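Wanted: people who grew up with hand-me-down games

Hello! I'm Lavanya Menon and I'm looking for people to talk to me for a local history project about how families spent their evenings indoors. It's called Pakon, after the street my gran lived on, and it will end up as a small book and a few recordings you can listen to at the library.

I'd love to hear from you if you remember card games, made-up board games, parlour tricks, songs with silly actions, anything you did round a table when it was chucking it down outside. You don't need to have been any good at them (I lost at everything until I was twelve). I'm especially short of people who learned a game from a grandparent and have never met anyone else who plays it. The oldest set of rules I've got so far is handwritten and dated 1898, and two of us still can't work out how you win.

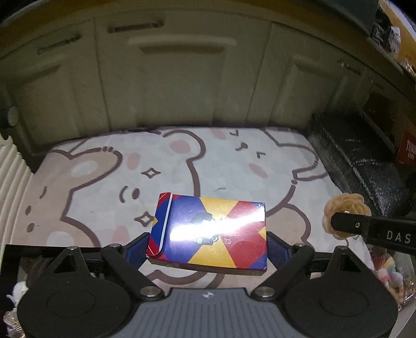 Page last changed: May, by Lavanya

What's involved? One chat, an hour or so, at your place, at mine or over the phone. I'll record it if you're happy with that, and you'll get a copy before anything goes in the book. If you fancy teaching me the game as well, even better, but bring patience!

I can pay bus fares and there's a £15 voucher for your time. Biscuits too, obviously. Maksym Nechyporuk can do interviews in Ukrainian, and Tsz-kin Tsao in Cantonese, so please don't let English put you off. Under-18s are welcome with a parent or guardian in the room.

If you'd like to take part, ring me after 6pm or drop a note through the door at 134 Chowdary Road. Tell me your name, how to reach you and the name of the game, or just what you called it at home. Old score sheets are very welcome, I'll copy them and give them straight back.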